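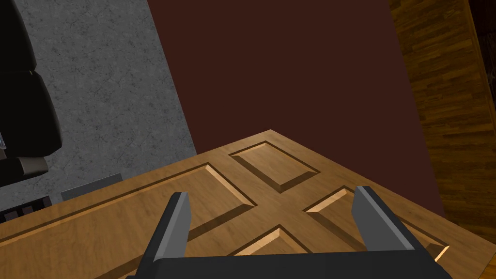
Miroslava Krajčí asked me halfway through the open day whether the door was always going to be the hard part, and I said yes so fast that she laughed. She has a point, though. If you came by in March and watched the Veta demo, you mostly watched me talk about doors!

So this is the README I promised to everybody who wanted to look at the episodes at home.

## What you get

- 36 simulated episodes, all recorded during the open day at Cirkine
- 2 views per episode: one looking out past the gripper, one from a fixed spot in the room
- joint positions and gripper opening for every step
- a short text note per episode, typed by whoever was driving

The notes are uneven. Boonmee Tanasarn writes lovely full sentences and mine say things like "nope" and "better". I left them as they were.

## How the day went

We had the simulator (we call it Danko) up on the big screen and the controller on a table in front, and visitors could take a turn once they'd heard my little speech. The task is a paneled wooden door in a furnished room. You bring the open gripper over it, pick a place to grab, and try to shift it toward the goal pose.

People went for the middle almost every time. I get it, the rails cross there and it looks like a handle if you squint, but they're flat and there's nothing for two fingers to close on. Peter Havlíček tried the edge on his very first go and was unbearable for the rest of the afternoon (Marcela Havlíček then did it faster, so that was nice).

Five of the episodes are mine from before the doors opened, when I was checking that the recording worked. They're marked `warmup` in the notes, and you may want to skip them if you're after beginner driving.

## Folders

```
veta-openday/
 episodes/
 notes/
 scenes/
 besik.yaml
```

`besik.yaml` has the gripper settings. Please don't change the finger friction and then write to me that the grasps look odd. (Hi, Matěj.)

## Stuff to know before you use it

Everything is rendered, so there's no sensor noise and the light is very even. I wouldn't train on this alone and expect much from a real arm.

The gripper covers a good part of the near view when you're down close to the door. If you need the contact points, use the fixed view.

2 episodes end early where I hit the wrong key while answering a question. They load fine, they just stop.

No visitor names or voices are in here. Drivers who wanted credit are listed in their own notes.

## Still to do

- [ ] a proper loader script, the one I used on the day is a mess
- [ ] success labels, Boonmee and I don't agree yet on what counts as a grasp
- [ ] a lighter door, for the next open day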